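Guides > Home > Sorting and storage

How to sort a box of odds and ends

Reading time: 2 minutes
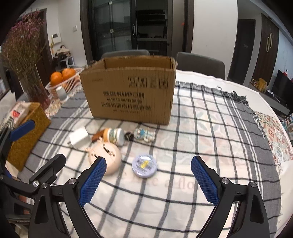 Photo: Castinley Home Guides

Most homes have a box that fills up with chargers, little tins, figures from a shelf and jars that might come in useful. Sorting one takes an evening at most. The method below works for any box you can lift on your own.

What you need

- A table with a cloth on it
- An old cardboard box, open at the top
- 2 shallow trays or shoebox lids
- A roll of masking tape and a pen
- A bag for rubbish

1. Set up the table

Put a cloth down first. Small round things roll on a bare table, and a cloth slows them. Stand the box towards the back so that you have clear space in front of it. If the top edge has been cut roughly, run masking tape along it before you put your hand in.

2. Take things out a handful at a time

Don't tip the box up. Lift out a few items and lay them on the cloth with space between them. Lay jars on their sides if they won't stand. Deal with one handful before you reach for the next.

3. Open every tin and jar

Tins with lids are often kept for the picture on the lid and forgotten. Open each one over a tray. Earrings, spare screws and foreign coins all turn up this way. Old balm or cream that has changed colour or smell goes in the rubbish bag, and the tin can be washed and used again.

4. Check the plugs and adapters

Read the small print on each power adapter and write what it fits on a piece of tape. Stick the tape to the side, clear of the prongs. An adapter with a cracked case or bent prongs should go to electrical recycling. Keep one spare of each type.

5. Group the ornaments

Put figurines and other small novelties in the second tray. Wipe them with a damp cloth and let them dry before they go away. Wrap anything with thin arms or legs in tissue. Anything with a battery slot should be opened and the battery taken out if you don't plan to use it before September.

6. Pack the box again

Heavy items go at the bottom and adapters down one side, with ornaments on top. Tape a short list to the outside. Printed boxes are hard to tell apart on a shelf, so write on the plain part of the cardboard, in capitals.

The Riline small parts tray has 11 sections and fits inside most medium boxes. A cutlery tray does the same job.

Last checked 3 Apr 2026

Contact us | © Castinley Home Guides | Back to top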